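February 2022, Saturday

Up late, past nine. Rain until lunch. I made porridge and read through the choir notes from Thursday before my throat had woken up, so I didn't try any of it aloud.

The Fauré is still the weak spot. Thierry wants the altos to come in without breathing after the long note, and four of us share the line so we can stagger it, but we all run out at the same bar. Faustine marked her copy with little arrows and has asked me to do the same. I did it in pencil. Renata thinks the tempo is the trouble and that he'll let it move once the tenors know their notes. The concert is in April. I'd like to have it off by heart before then, though I said that last year too.

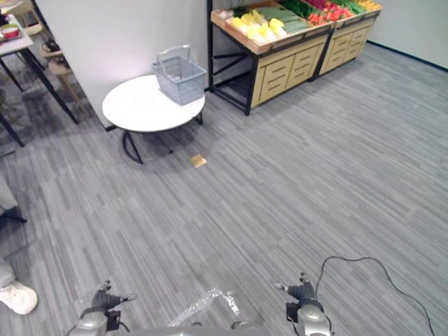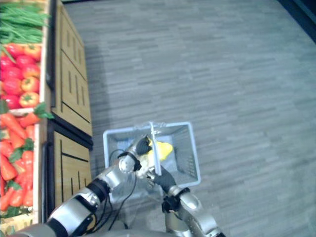 Rehearsal on Thursday ran over again and I got home hungry and cross. If they would start on time we could finish on time, but Gaëtan likes to talk through the warm-up. I want to take something to eat next week, enough for the altos as well, and I spent part of this morning working out what would be quiet to chew. Grapes, probably, or small apples cut up at home. A shopping basket like the one on the plank floor, with the pale handle across the middle, would hold plenty and could sit under the piano at the break. Crisps are banned after last time.

In the afternoon I sat at the keyboard for an hour. Went over bars I know too well and then, with less pleasure, the page turn in the Sanctus. My left ear is still a bit blocked from the cold and everything sounds as if it's coming from next door. I recorded two takes on my phone. The first was flat from the middle onwards. The second was better but I rushed the end – you can hear me wanting to stop.

Teodoro rang at five to ask if I could give him a lift on Thursday. Said yes. He has to be picked up from the far side of the station, so I'll leave at half six. He also has my spare folder, the black one, and I forgot to ask for it back.

Soup for supper. Sewed the button on my concert blouse and found that the cuff is going as well. Ironing tomorrow, and the alto line again before breakfast if the neighbours are out.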